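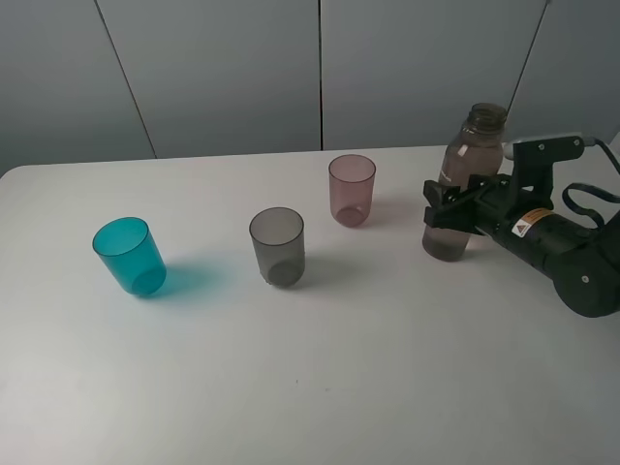
3 min read

I have now taken the slow bus from Skoltdale to Gralley and back again, and I would like to make the case for slow buses everywhere.

The express does it in half the time. It has reclining seats and a man who comes down the aisle with biscuits, and everyone at the guesthouse told me to take it. Sharon Makokha, who runs the place and has put up with my questions all week, went as far as writing the departure times on the back of my bill. I thanked her and then went and stood at the other stop, the one by the tyre shop, with a bag of oranges and no idea when anything was coming. I was so happy there!

What came was green and very full. I got the last seat, over the wheel, next to a woman called Ysaline Chauvin who was going to see her sister and had brought a cake tin that she held on her lap for the whole of the climb. We talked about cake, then sisters, then the road, which she has known since it was dirt. She told me where to look for the river. She told me which village had the good football team and which one only said it did. On the express I would have had a headrest.

I know what people say against it. It stops for everybody. It stopped for a boy with a mattress, and the mattress had to go on the roof, and then four villages later it had to come off the roof again. It stopped so that the driver could hand a letter through a window. If you have a flight to catch, or small children, or a bad back, please take the express and enjoy your biscuit. I mean it kindly.

But so many of us who travel for pleasure are not in a hurry at all, and we book as if we were. We rush through the middle of a country to get more hours at the edges of it, and then we sit in a café at the far end wondering what to do until dinner. My friend Bastien Fleury has been to more places than anyone I know and he plans every journey by the fastest connection. When I ask him about the land in between he tells me what he was reading. (He reads very good books, so I can't be too smug.)

The top of the pass is at 2804 metres, according to a board that somebody has painted by hand, and the express goes over it without slowing down. We had a stop there long enough for soup. It was cold and bright and the wind got into my sleeves, and all of us stood along the wall with our bowls, looking back down at the road we'd come up – strangers, really, but by then we had all helped with the mattress. I wouldn't swap that soup for two extra hours anywhere.

There is talk in Gralley of cutting the slow service in November. Fewer people are using it, the ticket clerk said, and the visitors all want the other one. That bothers me, and I think visitors can do something about it in the easiest possible way, by buying a ticket. It costs less. It leaves when it is full. People get on with seed potatoes and wedding shoes, and they will tell you about both if you ask.

I did the return leg yesterday with the window open the whole way down. I had the same driver and a different seat, and this time I knew to look left for the river. Take a jumper for the pass, and bring more oranges than you need, as you will end up passing them round.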